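Chega de rodadas grátis que custam caro

Vou começar por uma confissão: eu gosto de caça-níqueis online. Gosto das musiquinhas, dos rolos girando, daquele segundo de suspense antes do terceiro símbolo cair. Jogo pouco, com dinheiro separado para isso, e quando acaba eu fecho a aba e vou lavar a louça. Então ninguém precisa me escrever dizendo que sou contra o jogo (já escreveram, em setembro, e foi uma mensagem enorme!). O que me tira do sério é outra coisa: o bônus de boas-vindas.

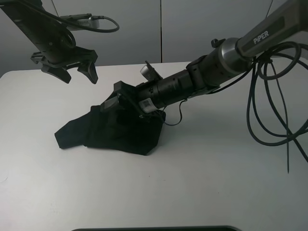
Leandro Barrientos
Colunista de jogos e apostas

Você conhece o roteiro. A pessoa abre a página do cassino e lá está a faixa piscando, com letras do tamanho de um prédio, prometendo dobrar o primeiro depósito e mais um punhado de giros. Aí ela clica, deposita, joga uma noite inteira, ganha alguma coisinha e vai sacar. E não saca. Aparece uma janelinha educada explicando que o "requisito de apostas" ainda não foi cumprido.

Foi assim comigo no Gekby. Eu tinha 195 reais de saldo, bonitinhos, verdes na tela, e descobri que precisava apostar 3.853 reais antes de tocar neles. Três mil, oitocentos e cinquenta e três! Fiquei olhando para aquele número com o café esfriando do lado. Estava tudo nos termos, claro, e eu tinha marcado a caixinha dizendo que li. Quem nunca?

Agora, faça a conta comigo. Um caça-níquel devolve, na média e no longo prazo, um pouco menos do que recebe. Cada volta do dinheiro pela máquina deixa um pedacinho para a casa. Se você me obriga a passar o saldo por ali vinte vezes, o presente vai ficando do tamanho de uma azeitona. Pode dar sorte? Pode, e já dei. Mas o operador sabe muito bem qual é a média, e a faixa piscando foi desenhada por gente que também sabe.

O argumento do outro lado eu conheço de cor. Dizem que sem o requisito apareceria uma multidão abrindo conta, pegando o bônus e indo embora. Concordo! Alguma trava tem que existir, e eu não sou ingênuo a ponto de achar que uma empresa vai distribuir dinheiro na calçada. Minha briga é com o tamanho da letra. Se a promessa vem em corpo gigante, a condição tem que vir ali coladinha, em reais, antes do botão de depositar.

E em reais mesmo, por favor. Esse negócio de "35x" é uma língua estrangeira. Trinta e cinco vezes o quê? O bônus? O bônus mais o depósito? No Wuleck é uma coisa, no Cabral é outra, e a diferença entre as duas pode dobrar o valor que a pessoa precisa girar. Passei uma tarde comparando as páginas de termos dos dois e terminei com dor de cabeça e um caderno cheio de setas. Olha que eu escrevo sobre isso para viver.

Tem ainda as regrinhas penduradas. O prazo, que às vezes é de poucos dias. A aposta máxima por giro enquanto o bônus está ativo - passou dela uma vez, sem querer, e adeus ganhos. A lista de jogos que contam pela metade, ou que não contam nada. Um leitor me contou que perdeu 1.693 reais em ganhos porque o jogo favorito dele estava nessa lista, na quarta página dos termos, entre dois títulos que ele nunca tinha visto na vida. O cassino deixou o sujeito jogar a noite toda sem um aviso sequer. Ora, se o sistema sabe que aquele giro não vale, por que não avisa na hora? Tecnicamente é um cadeado no ícone do jogo, não é uma viagem à Lua.

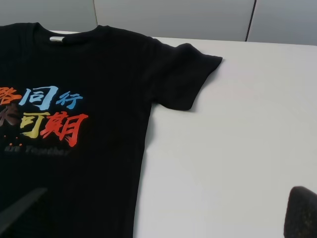

Camiseta preta estendida sobre a mesa branca.

Preciso ser justo e contar o caso do Jutden, que me surpreendeu. Lá o bônus é menor, de até 320 reais, e a tela mostra uma barrinha com quanto falta apostar, quanto tempo resta e quais jogos valem. Tudo na mesma página! Não ganhei nada (perdi tudo numa máquina de temática egípcia, como manda a tradição), mas perdi sabendo onde estava pisando. Voltei a jogar lá depois, com depósito meu, sem promoção nenhuma. Será que o pessoal do marketing dos concorrentes não enxerga isso?

Meu pedido cabe num guardanapo. Um quadro único, igual em todos os sites, mostrado antes do depósito: quanto você recebe, quanto precisa apostar em reais, até quando, em quais jogos e com que limite por giro. E um botão de recusar o bônus do mesmo tamanho do botão de aceitar, porque hoje, em metade dos lugares, ele fica escondido num menu lá no fundo da conta.

Enquanto esse quadro não vem, eu faço o seguinte: recuso. Deposito o que ia gastar de qualquer jeito, jogo sem amarra, e se sobrar alguma coisa eu saco no mesmo dia. Perde-se a musiquinha da promoção, é verdade. Os amigos me chamam de rabugento - e talvez tenham razão. Se você tiver um caso parecido, ou se achar que estou exagerando, escreva para a coluna. Só peço que mande junto o trecho dos termos, que eu tenho lido essas coisas antes de dormir.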